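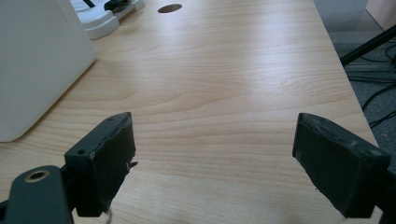 Fig. 1. The desk top, with the small oval hole near the top.

Desks for the Project Room: What We Found Out
Finbarr Daly, with Radu Mocanu and Gisela Wunderlich
Handed in 31 July 2019

So this project began back in February, when our tutor Lakmal Gamage asked us to pick one piece of furniture we use all the time and find out whether it does its job. Radu wanted to do the chairs (Radu always wants to do the chairs!) but Gisela and I outvoted him, and we went for the desks in the project room at Tiltusstead.

We had 4 desks to look at, all the same model, and I borrowed one for two weeks to do my everyday work at. I wrote my notes on it, ate far too many sandwiches over it and tried to keep a little diary of what annoyed me. Gisela did the measuring and Radu talked to the people who use the room in the evenings.

The surface

I really like the look of it. It's a pale wood colour, somewhere near maple or birch, with fine tan and honey lines that run across the width and bend about in gentle waves. What I hadn't thought about before was glare. Light bounces off the middle of the top in a wide soft band and the grain pretty much fades out there, and that's exactly where most of us put our paper. I ended up working nearer the front edge on bright days, and two of the people Radu spoke to said they did the same.

Gisela's idea was a desk mat, which I thought was a bit dull until I tried one — it helped a lot. We used a plain dark one, 300 mm deep, and I could read pencil notes on it without tilting my head.

The hole

We had a proper argument over this. I'm fairly sure the little oval hole is meant for cables, and I used it for my laptop lead and a lamp. Both plugs went through, but only one after the other and with some swearing. Volker Lindemann, who runs the workshop, reckons a bigger opening would be easy enough to cut, though he wasn't keen on us having a go ourselves.

Height and room to work

The desk is 850 mm deep, and that's plenty for a laptop and an open folder. Gisela found the height fine. Radu is very tall and did not, and he has written a whole page on it in his own section.

What I'd do next

I'd like to try the mat on all the desks for a full term and ask the evening lot again. I'd also move one desk to the other wall and see if the glare is any better over there.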